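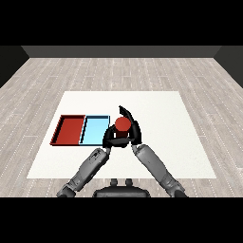 Section 4: Adding people and giving them access

By now your Grutemel door controller should be mounted, powered and showing a steady green light. If the light is still blinking, go back to Section 3 and let it finish talking to your network before you carry on. It can take a few minutes the first time, so go and pour yourself a coffee.

In this section you'll add your first users, put them in a group and hand out their passes. We suggest you start with yourself and one patient coworker, get the two of you in and out of the front door a few times, and only then bring in everybody else. A single controller holds up to 2,000 users, so you're not likely to run out of room!

Before you start, have these at hand:
Your administrator login for the Drivdale console
The names and work email addresses of the people you want to add
A few blank Grusten key cards, if you aren't going to use phones

Adding a user

1. Sign in to the Drivdale console and choose People from the menu on the left.

2. Click Add Person and type in the name just as you'd like it to show up in the door log. In our screens we use Lorna Policarpio, and you'll see her name all through this guide.

3. Enter an email address and click Save. An invitation goes out right away, and the link in it works for 84 hours. If it runs out, open the person's page and click Send Again.

4. Under Groups, pick the group that fits. New accounts come with two of them, Everyone and Managers, and you can rename these or make your own (Mulligan Building, Second Floor is the sort of name that still makes sense a year later).

5. Choose Phone, Card or Both, then click Finish.

Note: A person who doesn't belong to any group can sign in to the app but can't open a single door. If somebody calls you from the parking lot on their first morning, check this before anything else.

Pairing a key card

1. Open the person's page and click Pair Card.

2. Hold the blank card flat against the reader. You have 15 seconds, and the reader will beep twice when it has the card.

3. Write the person's initials on the card sleeve, then try the card at the door with the door propped open.

Caution: Don't pair cards with the door closed behind you unless you have a mechanical key in your pocket.

Setting hours

Every group starts out with access at all hours. To change this, open the group, click Schedule and drag across the hours you want. Holidays are kept on a separate tab, and the list has to be renewed each January, so you may want to put a reminder on your calendar while you're thinking of it.

Changes reach the door within a minute when the controller is online. If it's offline, the old schedule stays in force until the connection comes back.

Next: Section 5, Reading the door log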